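Household Automation > General talk > Can a machine tidy a house yet?

Page 1 of 1

cuautle_lathe
Joined in March
Posts: 14

Good evening to all. I work in a small shop in Bendley where we have one machine that loads parts and one that wipes them. They work well. My wife asks me why such a machine can not tidy our home, and I did not have a good answer for her. So I ask here: is it true that a home is more difficult than a shop floor? Or is it only that no company wants to pay for it?

gedport_hands
Posts: 100

I think it is more difficult, and I will explain with the task we run in simulation at Fludstead, which is the name of our test home. The task is called "clear the table". It sounds like work for a child.
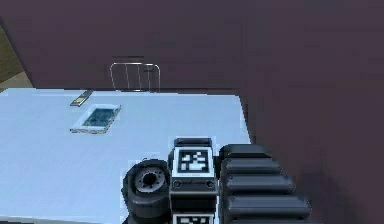

People always ask me first about the arm, how strong it is and how fast. For clearing a table I worry much more about thin objects. A mug stands up and offers you a side to hold. A phone lying flat offers almost nothing, and the USB stick next to it is smaller again, so the fingers must come very low without pushing into the table. In our last set the program made 13 tries at flat objects and 11 were good. I was happy with this number. My colleague was not, and he is maybe right, because in a home the two bad ones are a phone on the floor.

oldwrench
Posts: 11

Sorry, but I must disagree. 11 from 13 inside a computer says very little. Friction in a simulator is a number that somebody typed. In my kitchen the friction is jam.

gedport_hands

I accept the jam :) But I did not say it is ready. I said where the difficulty is. If it fails in simulation, then for me it is too early to buy the real glass and break it.

cuautle_lathe

In our shop we solved the thin parts with a tray. Every part has its own slot and it stands a little up. The machine never has to look for the edge. Could you do the same at home -- a stand for the phone, a small box for the USB stick?

oldwrench

Then the person puts the phone in the stand, and the tidying is already done by the person. What is the machine for?

cuautle_lathe

This is a fair point. I will not tell it to my wife.

tin_bucket
Posts: 14

May I say something about the moving part? Everybody speaks about fingers. I did floor machines for a warehouse in Gedport and there all lanes were straight and painted. In a home each evening is a new map. Chairs are the worst, with their thin legs, and people leave them at any angle. Doors are second.

gedport_hands

Yes, I agree with tin_bucket. For the second part of the task the machine must drive to the kitchen and put things away. We count a run as good only if it touches no furniture on the way. The planner sees the dining table as one big block and then it is surprised by a chair pulled out toward the fridge. The open door is a similar problem, it takes space in the room that the empty floor plan says is free. And the fruit on the counter must stay where it is, only the table is to be cleared. For a person this is clear without words. For the program we had to write it.
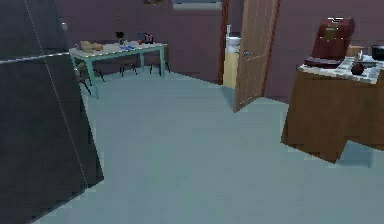

Re: Which chores would you give away today?

oldwrench

I change the question a little, so we do not only argue. Vacuuming, yes, I already gave it away. Dishes, half: the dishwasher washes, but I load it. Clearing the table, no. Folding, no.

tin_bucket

Same list, but I would add carrying. If I load a basket by hand and the machine only brings it to the other room, I would pay for this today. My knees also vote for it.

cuautle_lathe

Carrying is what our shop machine does best, so I believe it. Does your group at Fludstead test this, or only the grasping?

gedport_hands

Only grasping and driving for now. I will propose carrying for the next set and write the numbers here, also if they are bad.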